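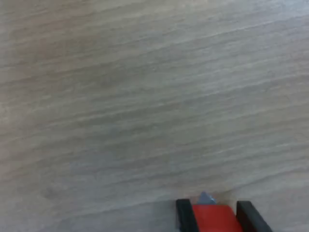
Tiempo de lectura: 5 min

Escribo rápido que en un rato tengo que salir. Pero si no lo suelto hoy no lo suelto nunca.

Se va Harsh Sandhu. Confirmado anoche, comunicado de cuatro líneas en la página del club, sin foto siquiera. El Gramthorpe se queda sin el lanzador por el que muchos empezamos a madrugar, porque para seguir críquet de condado menor desde Valladolid hay que madrugar o trasnochar o hacer las dos cosas mal. Yo las hago mal.

Ya sé que la mitad de los que leéis esto venís por las entradas de ciclismo. Paciencia. Mañana o pasado vuelvo con la bici. O no.

A lo que iba. Sandhu llegó al Gramthorpe hace once temporadas, con veinte años y una carrera de aproximación rarísima, como si se le hubiera olvidado algo y volviera a por ello a mitad de camino. Zurdo. Rápido sin ser una bestia. Lo que tenía era que movía la bola tarde, muy tarde, cuando el bateador ya había decidido. El primer partido suyo que vi entero fue contra el Bernwood, en un stream que se cortaba cada poco, con un comentarista que se comía un bocadillo al lado del micro. Cinco wickets esa tarde. Dos de ellos me los perdí porque se congeló la imágen. Me dio igual, me quedé enganchado.

Desde entonces, no sé, habré visto cuatro de cada cinco partidos del equipo. Mi mujer dice que más. Tiene razon.

El fichaje: se va al Tuvlow. Al Tuvlow!! Que no es el rival grande, el grande es el Bernwood, pero casi molesta más. Con el Bernwood al menos habría un odio limpio, de los de toda la vida. El Tuvlow es ese equipo que lleva tres años comprando a todo el que destaca y jugando un críquet de oficina, correcto, aburridísimo. Le van a poner a lanzar las entradas del medio, a contener carreras, y se acabó. Ojalá me equivoque.

¿El motivo? Dinero, supongo, y años. Treinta y uno, la espalda tocada (se perdió media temporada pasada), un contrato de tres años encima de la mesa. El Gramthorpe ofrecía uno. Yo también me habría ido. Lo digo ahora en frío, anoche dije otras cosas en el grupo y tuve que borrar un par.

Lo que de verdad me escuece es cómo lo han llevado. En diciembre el presidente, Bhatia, dijo en la cena del club que Sandhu se retiraría con esta camiseta. Textual, me lo pasaron en audio. Una frase así no se dice si no has firmado nada. Luego silencio. Luego que si "conversaciones abiertas". Luego cuatro líneas. Once temporadas y cuatro líneas.

Y ojo, que no viene solo. Ya se había ido el wicketkeeper titular al acabar el verano, y el capitán cuelga las botas, bueno, cuelga lo que se cuelgue en críquet. O sea que del once que ganó la liga aquel año de la final pasada por agua quedan… uno. Chaudhary.

Hablemos de Harsh Chaudhary, que es lo único alegre. Sí, dos Harsh en el mismo vestuario, en la grada les llamaban Harsh Viejo y Harsh Nuevo aunque se llevan tres años nada más. Chaudhary batea de cuatro, y el curso pasado hizo 1.132 carreras entre todas las competiciones. Una barbaridad para un equipo que acabó penúltimo. Si quitas sus números de la tabla el Gramthorpe no baja, desaparece. Lo lógico es hacerlo capitán ya, darle las llaves y montar algo joven alrededor. Paciencia dos temporadas. Perder bastante. Volver.

Lo ilógico, y por tanto lo que van a hacer, es fichar a dos veteranos de treinta y seis y vender que se puede competir. Me lo conozco.

Reconstruir da miedo porque la gente deja de ir. Eso lo entiendo. El campo tiene sitio para unas 800 personas contando las sillas plegables y el último partido en casa se veía el césped de la ladera pelado. Pero es que la gente ya no va! Pues pierde con chavales por lo menos. A mí dame un lanzador de diecinueve que regale tres wides seguidos y luego tire una bola imposible. Por esa bola me levanto. Por un señor que no hace nada mal ni nada bien, me quedo en la cama.

Del filial hay un par que me gustan. Un spinner altísimo que gira poco pero tiene mucha mala idea, y un abridor que deja pasar bolas como si tuviera todo el día. No pongo nombres que luego se gafan. En el partido de filiales contra el Tuvlow el abridor aguantó toda la mañana para hacer poquísimo y fue lo mejor que vi en el mes. Ya, ya sé cómo suena.

Me preguntaba uno en los comentarios de la entrada anterior si voy a seguir con el Gramthorpe o si me cambio con Sandhu. A ver. No. Uno no se cambia. Veré sus partidos cuando no coincidan, eso sí, y si le saca el wicket a Chaudhary en el primer cruce no sé qué cara se me va a quedar. Creo que me alegraré y luego me enfadaré. Por ese orden.

Momento favorito suyo, por si alguno quiere buscarlo: semifinal de copa, en Bernwood, casi sin luz, última bola. Necesitaban dos carreras. Todo el mundo esperaba el yorker y él tiró una lenta, lentísima, que el bateador golpeó cuando todavía no había llegado. Bola al palo del medio. Se quedó quieto con los brazos abajo, sin celebrar, y le cayeron encima los otros diez. Yo en la cocina gritando en voz baja porque los niños dormían. Tengo el vídeo guardado en un disco que no encuentro.

En fin, que buena suerte Harsh. Que te cuiden la espalda.

Me dejo cosas, el tema del entrenador sobre todo, que da para otra entrada (¿sigue? ¿alguien sabe algo?). Si tenéis noticias del filial, dejadlas en comentarios, que los leo todos aunqe conteste tarde. Y quien tenga el vídeo de la semifinal, por favor, que me lo mande.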